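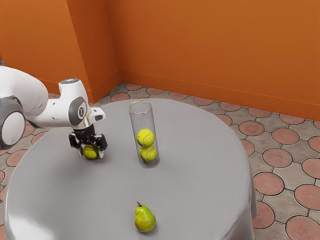 *Tennis balls, a clear tube and a pear in the simulated room at Cemska.*

If you've ever tried to get a tennis ball back into its can without looking, you'll have some sympathy for the robot arm at Cemska, which has been practicing exactly that since April. The room is rendered, orange walls and all, and the pear is there as a distraction (a well-behaved one, so far).

The method, called Khương, asks the arm to learn from several virtual cameras at once, and to get by when one of them tells it very little. 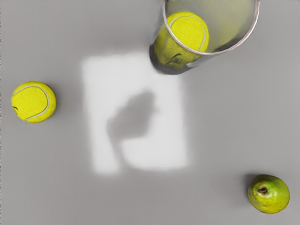
## Learning from a poor view

Most training sets throw out the awkward pictures. Khương keeps them, even the ones where a ball fills much of the lower half of the view and the gripper can't be made out at all, and lets the arm work out how far to trust each camera. 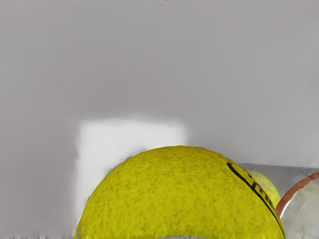
One engineer at Barden wondered whether any of this would survive a real tablecloth, with real wrinkles in it, and said she'd want to see the trials repeated on hardware before getting too excited.

Fair enough! In simulation, though, the arm finished 700 of 990 trials, against 571 when the awkward views were left out.
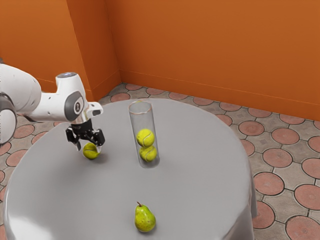

Most of the remaining failures came at the rim of the tube, and that's where the team plans to spend the summer.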